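Wallora Shared Workshop
Two-Arm Laundry Cell: Progress Report to the Rodrigues Fund
Reporting period: April to July
Submitted 12 July 2021

1. Status

The cell is built, powered and collecting data. The mechanical work listed in the grant application is complete except for the front guard. The wiring is complete but not tidy. Software is behind the original plan by three weeks, almost all of it lost to one fault in the right arm, covered in section 4. Spending is inside the approved total. No change to the end date is requested.

The aim has not changed since the application: a pair of low-cost arms, built and maintained in a members' workshop with ordinary tools, that can take a garment from the floor of a small enclosure, spread it, fold it and put it away. The design files and the recorded runs will be released at the end of the grant under the terms already agreed.

2. Enclosure

The first enclosure was bare board on three sides and was scrapped in April. It flexed when both arms accelerated together, and the plain walls gave the vision code very little to distinguish one position from another. The second version uses aluminum profile for the structure, with posts at the back corners, a crossbar between them and rails along the sides. The walls are faced in gray and beige-gray tile with a veined pattern. The floor is dark gray.

The dark floor was chosen after a short comparison with a white one. White garments are easier to separate from it, and reflections from the overhead lights dropped enough that the exposure could be fixed at one value. The drawback is that every crumb and thread shows up as a bright speck. A sweep of the floor has been added to the start-of-day checklist, and is not always done.

The rails allow household fixtures to be attached and moved without drilling. At present these are a wire-mesh basket on the crossbar and a hook rack on the right-hand rail. Both are reserved for the put-away tasks in the next period. A perforated plastic basket stands on the floor as the source and destination for garments.

3. Arms and mounting

Both arms are the Ako pattern, printed and assembled in the workshop, with bought-in servos. They stand on black base plates fixed to a set of parallel profiles along the open side of the enclosure. Mounting them on profile instead of a solid bench costs some stiffness but lets the spacing be changed in a few minutes. The spacing was changed four times before the present one was settled on. At the widest setting the grippers could not meet over the back half of the floor; at the narrowest the elbows collided during any crossing move.

Gripper fingers are flat, angular plates. The rounded fingers in the original design files slid over thin knit fabric and picked up nothing. The flat plates get under an edge more reliably, though they can also catch in a cuff and fail to let go. A version with a chamfered tip has been drawn and will be printed in the next period.
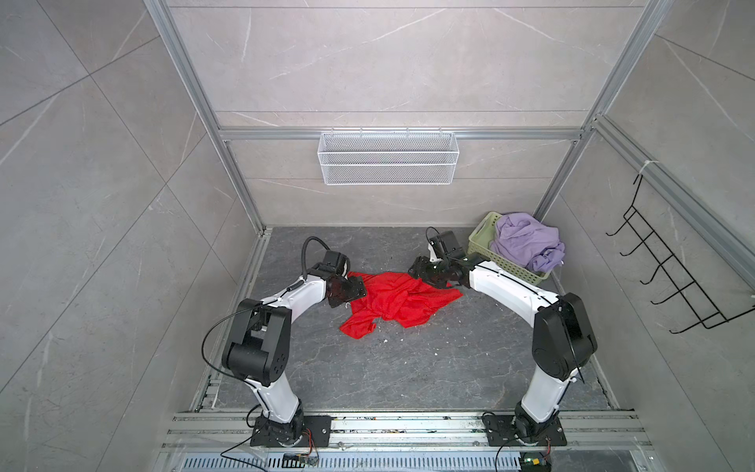
Figure 1. Cell in its current form, with the red test garment on the floor and both grippers at the cloth.

Garments in use are cheap and deliberately plain. Strong colors were preferred for the first stage so that segmentation errors would not be confused with grasping errors. Patterned and gray items come later and are expected to lower the results considerably.

4. Wiring and electronics

A slotted duct runs along the front below the profiles. The controller boards sit near it and are still not in housings. This is a known shortfall. The printed housings from the first batch did not leave room for the connectors, and the second batch is waiting for printer time. Until they are fitted, the cell is not to be run by members who have not had the induction.

The right arm fault took up most of May. The symptom was a loss of position at the wrist, a few minutes into a session, with no error reported by the servo. The following were replaced in order, without effect: wrist servo, supply, controller board. The cause was a data cable with a break inside the insulation, which opened only when the forearm was raised past a certain angle. The cable had been tied too tightly at the elbow. All arm cables have since been remade with a longer loop at the elbow and wrist, and the build guide has been corrected. The replaced parts tested good and are in the spares drawer.

The loops are larger than they need to be. They have not snagged on a garment so far, but a loop above a gripper is an obvious risk in the hanging tasks, and shorter ones will be tried once the cables have been through more hours.

5. Data collection

Members drive the arms by hand through a matching pair of leader arms, and the joint positions and video are recorded. By the end of the period 346 runs had been kept. The target for the full grant is 3,000. The gap is large, and the rate needs to rise. Two changes should help. The reset between runs has been shortened by dropping the garment in a random heap instead of arranging it to a printed card, and sessions are now booked in the workshop calendar like any other machine, which was not the case before June.

A run is kept only if it is complete, the clocks on both arms agree, and the operator has marked it as usable. Runs in which the fold is poor are kept if the motion is clean, and are labeled as such. Runs in which the operator stopped halfway to adjust something are discarded. The discard rate was high in the first two weeks and is now acceptable.

Sixteen members have been through the induction. Differences in style between operators are large. Some pull the garment flat with both grippers first and fold second; others fold what they can reach and correct afterward. No single method has been imposed, on the view that the recordings should contain both. If training results are poor, this decision will be the first to be reviewed.

6. Results to date

A first policy was trained on the runs available in late June. It reaches for the garment correctly in most starting positions and closes the gripper at a sensible height. It does not fold. The usual failure is that both arms grasp, lift and then hold still. This is consistent with the amount of data and was expected at this stage. No success figures are reported here, as the test procedure is not yet fixed and early numbers would not be comparable with later ones.

Repeatability of the arms was checked with a dial gauge at the gripper. The left arm is better than the right. The right arm has noticeable play in the elbow joint, which was taken apart repeatedly during the cable fault, and the printed part is worn. A replacement is on the print list.

7. Spending

Structure and tile came in under budget. Servos came in over, mainly because of the wrist unit bought during fault finding. The line for cameras has not been fully used and we ask for permission to move the remainder to spares. Shipping from Wullberg, where the profile and fittings were bought, was higher than quoted on account of length; the next order will be cut to size before dispatch. Receipts are attached to the finance form.

8. Open items

Front guard: designed, material on hand, not started.
Controller housings: second batch to print.
Right elbow: printed part to replace, then repeat the gauge check.
Chamfered finger tips: to print and compare on knit and woven fabric.
Cable loops: to shorten, one arm first.
Test procedure: draft circulated to members, comments due before the next session block.
Build guide: sections on the enclosure and base mounting finished; wiring section needs new drawings.

9. Plan for the next period

Work on the elbow and the housings comes first and will be done with the cell switched off for one week. Collection then resumes with folding only. Tasks using the hook rack and the mesh basket start once the folding set is large enough to train on again. The front guard will be fitted before the cell is shown at the workshop open day.

One decision is needed from the fund: whether the unused camera money may be moved to spares, as set out in section 7. An answer before the elbow work begins would allow both orders to go out together.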